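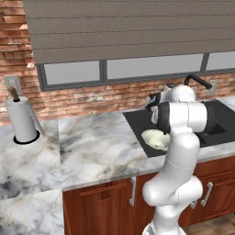 Simerton 給食サービス部 厨房作業自動化に関する職場懇談会(第4回)議事録

日時:11月2日 15時より
場所:本館2階 休憩室
出席:給食サービス部長(進行)、洗い場班長、配膳班長、夜勤代表、人事担当、設備担当、Jianguo Fang、Brilbridge社担当者(議題2の終了まで)
欠席:Jirkthorpe分室の班長(事前に書面で意見提出)
記録:配膳班
配布:資料A(シミュレーション結果)、資料B(作業時間の見込み)、資料C(配置案)

議題1 前回議事録の確認

洗い場班長より訂正の申し出。前回の記録に「現場は導入に概ね賛成」とあるが、そのような採決も発言もなかった。賛成とも反対とも言えるだけの材料が出ていない、というのが前回の実際のやりとりである。部長も了承し、該当箇所を「現場は判断材料の追加を求めた」に改める。

また、前回の宿題であった「アームが止まったときに誰が対応するか」の回答が資料に入っていない。設備担当は議題3で口頭説明するとしたが、口頭では困るとの声が複数あり、次回までに書面にすることとした。

議題2 シミュレーション結果の報告

Brilbridge社より、シンクまわりの食器の取り出しと移動について報告があった。仮想の厨房で白いアームに食器をつかませ、指定の位置に移すまでを1回とする。試行は3144回、うち完了と判定されたものは1617回。

配膳班長より、これは半分をわずかに超えた程度ではないかとの質問。同社は、初期の試行を含む通算の値であり、後半に限ればもっと良いと説明した。後半だけの数字は資料Aにない。次回提出を求めた。

完了の判定基準についても質問が出た。同社によれば、食器が目標の範囲内にあり、アームが離れていれば完了とする。縁が欠けたかどうか、汚れが残っているかどうかは判定に入っていない。洗い場班長は、うちではそれを見るのが仕事の大半であり、運ぶのはそのついでだと述べた。

仮想の厨房の条件も確認した。大理石の天板に黒いシンクと水栓、木の扉の下台という家庭向けの造りで、当部の洗い場とは似ていない。当部のシンクはステンレスで奥行きがあり、朝は食器かごが積み上がり、床には排水溝の蓋がある。同社は、基本動作は環境が変わっても応用できると回答した。応用できることを示す資料を求めたところ、当部の寸法を入れた版はこれから作るとのことであった。

シンクの左の槽にアームの先を下ろす動作について、同社は、槽の底に近い物を扱うのが難所のひとつだと説明した。
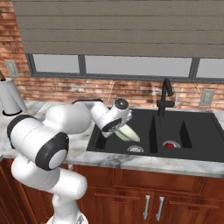 Jianguo Fangからは、難所と言うなら人間の側の難所も同じ表に載せてほしいとの発言があった。朝の洗い場でつらいのは食器をつまむことではなく、かごを腰の高さまで持ち上げること、手袋の中が蒸れること、配膳口から急かされることである。アームが引き受けるのはそのどれでもない。楽な部分を機械に渡し、つらい部分が人に残るのなら、同じ時間働いても前より疲れる。自分は導入そのものに反対しているのではなく、何が減って何が増えるのかを一枚の紙で見たい、とのことであった。

夜勤代表も同意見。食器をつまんで移す作業は、隣の人と話せる時間でもある。Dankwa棟に自動の食券機を入れたときも、窓口の人は減らさないと説明を受けたが、翌年の4月の異動で補充がなくなった。減らしたのではなく補充しなかっただけだと言われれば、確かにそのとおりである。

部長は、今回は食券機とは事情が違うと述べた。どう違うかとの質問に対しては、採用が難しく、もともと人が足りないという説明であった。洗い場班長より、足りない理由のひとつは時給であり、そちらの議題はいつ立つのかとの質問。人事担当が持ち帰る。

作業時間について。資料Bでは、食器一点の移動に70秒を見込んでいる。配膳班長が、書き間違いではないかと確認した。同社は、安全側に速度を落とした値で、調整の余地はあると回答した。班長は、朝の一便が戻ってくる時間帯にこの速さで隣に立たれたら、結局は人が先に手を出すことになると述べた。アームが動いている範囲に人が手を入れることは、資料Cの安全規則で禁止されている。つまりその区画は、遅いほうに合わせるか、使わないかになる。同社は、夜間に無人で動かす案もあると述べたが、夜勤代表より、夜間の厨房は無人ではないとの指摘があった。

皿の形についても意見が出た。手首側から見た記録では、指先の間に大きな楕円の皿が急な角度で立った状態になっている。配膳班長は、この角度で汁物の後の皿を動かせば残りがこぼれるのではないかと質問した。同社によれば、シミュレーションでは中身や水分を計算していない。残飯を落とす工程は人が先に行う前提であるとのこと。この前提は資料のどこにも書かれておらず、書き加えるよう求めた。

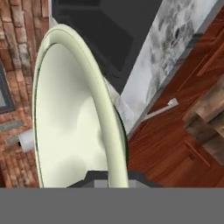
議題3 配置と勤務への影響

(Brilbridge社担当者はここで退席)

設備担当より資料Cの説明。洗い場の東側に一台を据え、周囲に床の線を引く。現在そこは台車の待避場所になっており、台車の行き先は未定。洗い場班長は、未定のまま線を引けば台車は廊下に出ると述べた。廊下は避難経路である。設備担当は再検討すると回答した。

停止時の対応について、設備担当は「班の当番が復帰操作を行う」との案を口頭で示した。これに対する意見は次のとおり。

・復帰操作の研修は勤務時間内か。人事担当は勤務時間内と回答。ただしその間の代わりの人員は見込んでいない。
・操作を誤って食器や機械を壊した場合の扱いは。回答なし、持ち帰り。
・当番に手当は付くか。回答なし、持ち帰り。
・機械が止まった日は、全部を手で洗う人数が必要になる。その人数を常に置くなら、人件費の削減は資料Bのとおりにはならない。部長は、止まる頻度によると回答した。頻度の見込みは資料にない。

人事担当より、対象となる38名について、今回の件を理由とする契約の打ち切りは行わないとの説明があった。夜勤代表は、更新しないことも打ち切りに含むのかと質問した。人事担当は、文言を確認すると述べた。この部分は文書で回答を受け取るまで「説明済み」と扱わないことを出席者で確認した。

腕の上がらない職員の配置についても話が出た。現在、シンク前の軽い作業は、腰や肩を痛めた職員の復帰先として使われている。アームが最初に入るのはまさにその場所である。人事担当はこの点を把握していなかった。該当者への聞き取りを、個人名を出さない形で行う。

議題4 Jirkthorpe分室からの書面意見

進行が読み上げた。要旨は、分室の洗い場は狭く、据え付けの見込みがないのに、本館の成績を基準に分室の人員も見直されるのではないかというもの。部長は、そのような計画はないと回答した。分室側は計画がないことの確認ではなく、今後も行わないという約束を求めているため、回答としては不足との意見が出た。部長の回答をそのまま分室に送り、返事を待つ。

議題5 試験設置の可否

部長より、期間を区切って試験的に置き、様子を見ながら決めてはどうかとの提案。配膳班長は、置いたものが撤去された例を知らないと述べた。洗い場班長は、やめる条件を先に決めるなら話は聞くとした。Jianguo Fangは、試験中の疲労や作業の中断を職員自身が記録し、その記録を業者の成績表と同じ重さで扱うことを求めた。

採決は行わず、本日の時点で試験設置には合意していない。部長もこれを確認した。

宿題

・Brilbridge社:後半の試行に限った数字、当部の寸法による試行、前提条件の追記
・設備担当:台車の置き場、停止時対応の書面
・人事担当:契約更新の文言、当番の手当、破損時の扱い、復帰先の聞き取り、時給の件
・洗い場班と配膳班:減る作業と増える作業の一覧(Jianguo Fangがとりまとめ)
・部長:試験をやめる条件の案

その他

食洗機の二号機の扉が先月から閉まりにくい。設備担当によれば部品の取り寄せ中。洗い場班長より、アームの前にこちらを直してほしいとの要望があり、出席者から異論はなかった。

次回の日程は、宿題の資料がそろってから進行が連絡する。16時40分終了。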